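3.2 Choice of textbooks

Vundness and Posness are both one-volume grammars of Classical Greek for beginners, and both claim in their prefaces to be the last one anybody will need. We compared the order in which they bring in the verb.

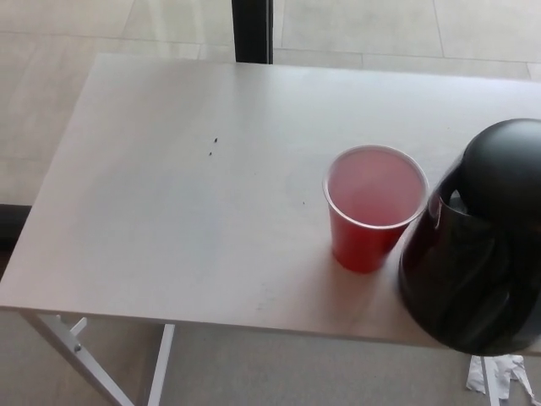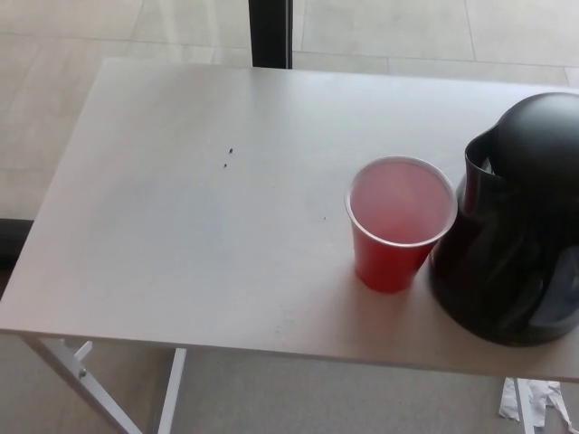 Figure 2. Red cup with a pink drink on a white tabletop, two views.

Reading time: 7 minutes

Vundness holds back the aorist until chapter 34. By then the student has met every present form the language can offer and has translated 111 sentences in which soldiers are always marching and never arrive. Posness brings in the aorist in chapter 7, before the student can reliably find the subject of a sentence. Each author calls his own order "natural."

To see whether the order mattered, we used scores from two first-year classes at Bañuelos College, one per textbook, with 101 students between them. All sat the same translation paper in January. The passage was short, in plain prose, and had been adapted by Craig Kinnear so that it held no word missing from either book. This took him longer than the rest of the study put together, as the two authors agree on very little beyond the alphabet, and Posness has doubts about some of that.

The Vundness class did better on nouns. The Posness class did better on past tenses, though many of its students used them where the Greek had a present. Errors with participles were spread so evenly over both groups that we are inclined to blame the participle.

We also looked at how far each class had read in its book by the time of the test. Neither had finished. The Vundness class had reached the aorist only shortly before the paper was set, and several scripts show signs of recent contact - the same ending turns up on verbs, nouns and, in one case, a preposition. A fair test of the late aorist would need a class that had lived with it for a while, and we did not have one.

Vocabulary is harder to compare. Posness prints a word list at the back, while Vundness scatters new words through the footnotes, where students must hunt for them. We entered both sets into Plukix, our word-list program, and removed proper names by hand. Compound verbs were counted separately from their simple forms, a decision that two of the present authors still regard as wrong. The resulting lists are discussed in section 3.3, along with the objections.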